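Virkbridge opens orders for two-arm folding kit

October 18, 2023

Virkbridge has begun taking orders for Lerex, a tabletop kit with two robot arms meant for small laundries, uniform rental shops and training labs. The company had been lending early units to selected customers since March. Those loans are now finished, and the kit can be bought outright or leased by the month.

Lerex is sold as a set: two arms, two grippers, a control box, the cabling and a software license for one site. The table is not included. Virkbridge publishes a drawing for a suitable one and says most shops already own a work surface that will do, as long as it is flat, light in color and does not wobble when the arms change direction.

The arms are the same model the company has offered singly for several years. The grippers are new. Each has two fingers that open to the sides, and the control software lets one hand hold a piece of cloth down while the other makes the fold. Earlier versions gripped from above only and tended to drag thin fabric along with them.
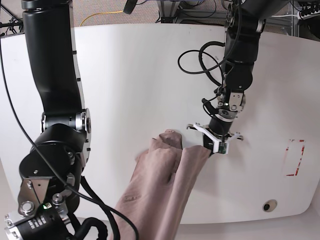 Anneli Heinonen

Trousers and long sleeves are among the harder jobs for a kit of this type. The narrow end of a garment slides easily, and a layer that has been folded over may stand up or curl back on itself. Lerex deals with this by pressing one gripper onto the end of the cloth before the next move begins. The operator can set how hard it presses for each type of garment and save the setting under a name.

Gralard, a workwear rental firm, had two of the loan units in its sorting room. Its staff used them for plain trousers and kitchen jackets and kept towels and sheets on the older flatwork line. Over the loan period the two units handled 2764 garments. The firm said the kit was slower than an experienced worker but could be left on the plain items while staff took care of repairs and labels. It has ordered one unit and will decide on a second next year.

The firm also had complaints. Setup took most of a working day, and the cables needed more room behind the table than the manual suggested. Dark fabric gave the software trouble under the sorting room lights until a lamp was moved. Virkbridge says the manual has been corrected and that a software update for dark fabric is being tested.

Buttons, hooks and heavy zippers remain outside what the kit is sold to do. Garments have to be laid on the table by hand, one at a time.

The monthly lease is $600, with service included and a minimum term of one year. Virkbridge has not put a purchase price on its website and asks buyers to request a quote. Delivery is 45 days from the order. Installation and the first day of operator training will be handled by Dumitrescu, which already services the company's single-arm models.

Customers who own a compatible single arm can order the second arm and the new grippers separately. The software license has to be bought again in that case.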